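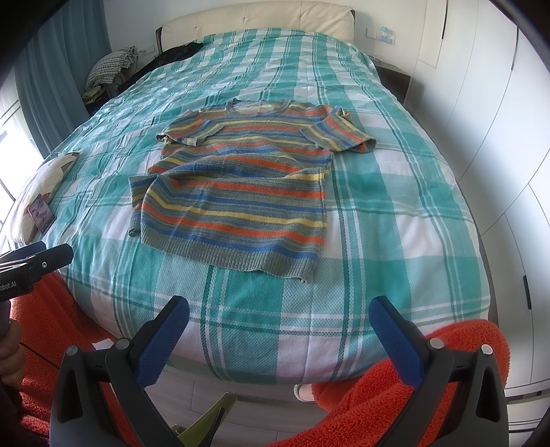 Striped short-sleeved knit on the bed, lower half folded towards the foot.

Folding and storing knitwear: frequently asked questions
Plollar Household Help pages. Last revised 2/25/26

Why fold knitwear at all?
A knitted fabric is a series of loops, and the loops open under load. On a hanger the load is the garment's own weight, carried on two points at the shoulders. Fine-gauge cotton tolerates this for a few hours. Heavier knits should be kept flat.

Is a bed a suitable surface?
Yes, provided the cover is pulled reasonably flat and there is clear space on both sides for the sleeves. A firm mattress gives a squarer fold than a soft one. A woven check bedspread has a practical use here: its lines run at right angles and can be used to keep the hem and sides straight. Candlewick and other tufted covers grip the knit and should be avoided.

What is the standard fold for a short-sleeved knit?
1. Lay the garment flat, front down, with the neckline towards the head of the bed.
2. Smooth from the centre outwards with the palm. Do not pull at the hem.
3. Turn each sleeve in over the back.
4. Bring both sides in to the width of the shelf or drawer divider.
5. Fold the hem up to the neckline, then fold once more if the shelf is shallow.
For the Werkari shelf insert, 2 folds across the body are enough.

Can I fold across the body first and leave the sleeves until last?
You can. The stack comes out wider at the shoulder and needs a deeper shelf. Sleeves that have been rolled or tucked leave a ridge, which shows on plain knits more than on stripes.

How do I line up horizontal stripes?
Use the stripe nearest the hem as a guide and set it parallel to the fold line. Stripes across the front and back do not always meet at the side seam, so align to one face only. A mismatch at the seam is a making-up tolerance and cannot be corrected by folding.

The ribbed hem has loose threads. Should I cut them?
No. Turn the garment inside out and check whether the thread is a tail or part of the edge. A tail is drawn through to the wrong side with a blunt needle and left. An edge thread needs a few stitches in matching yarn before the next wash. Fold with the damaged edge on the inside so that it does not catch on the item below.
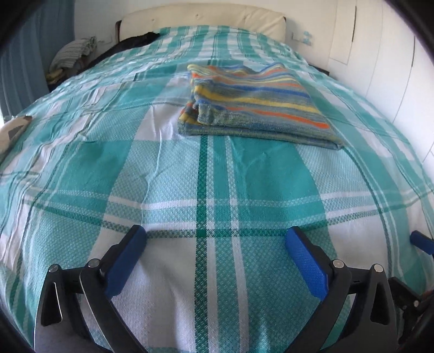

How thick should the finished stack be?
Thickness matters less than evenness. Fuzzy or brushed yarns hold air and will stand higher than a smooth knit of the same weight – leave them overnight before judging whether they fit. Slightly uneven edges are normal and do no harm. The Werkari insert has a clear height of 135 mm. Do not compress a stack to get it under the shelf.

How many knits can go in one pile?
Total pile height should stay under 40 cm on an open shelf, heaviest at the bottom. In a Bitis fabric box, store the items on edge and leave a hand's width free at one end.

Can folded knits share a shelf with jackets?
They can share a shelf but should not share a pile. Zips, studs and hook tape all snag loops. Hang jackets, or put them in a separate compartment.

Do I need cedar, lavender or moth paper?
For wool and wool blends, yes. The Nyarko cedar blocks in our range are sanded lightly every May to renew the scent. Cotton and acrylic need neither. Clean storage is more effective than any of the three – larvae feed on soiled fibre first.

How often should stored knits be refolded?
Every 10 weeks if they are not being worn. Shift the crease by a few centimetres each time. A crease that stays in the same place for a full season may need steaming to remove, held clear of the fabric and without pressing.

Can I fold a garment that is still slightly damp?
No. Dry it flat on a towel, turn it once, and fold when the ribbing at the neck and cuffs is dry to the touch. These are the thickest parts and the last to dry.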